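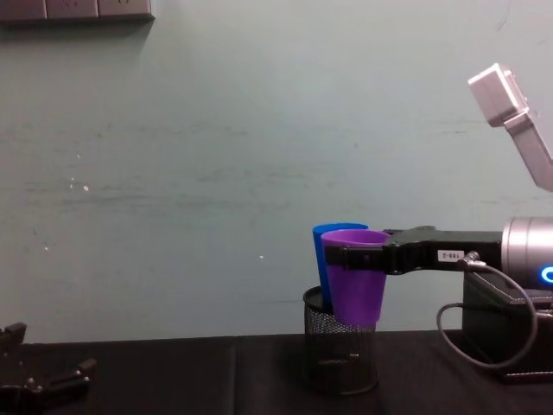 Purple cup against the teal-green wall, black tabletop below.

List: Merkdale Shared Kitchen
Date: Mar 30, 2021
Subject: Re: wall color and cups for the back counter

> We still have to settle the wall paint before the order goes in.
> Grularton quoted us on 3172 and 3182. I can't tell them apart on
> the card. Also, do we want the plastic cups again or something
> heavier? The last batch from Jukomo came in a box of 200 and
> we still have plenty.

My vote is to keep the pale green we have. The wall shows smudges across the middle and a few white specks, but one fresh coat should take care of that. If we have to pick from the two, get 3182. The card for 3172 looked too gray next to the black top when I held it up on Sunday.

Please mask the gray panel at the upper left before anyone starts with a roller. Last time we got paint on the one by the door.

On cups, plastic is fine with me. The purple ones are easy to spot against that wall and they stack. Glass is out as long as kids use the room.

The unopened box is on the shelf marked Căpraru, under the dish towels. Order number for the old batch was 3396 if you want the same kind.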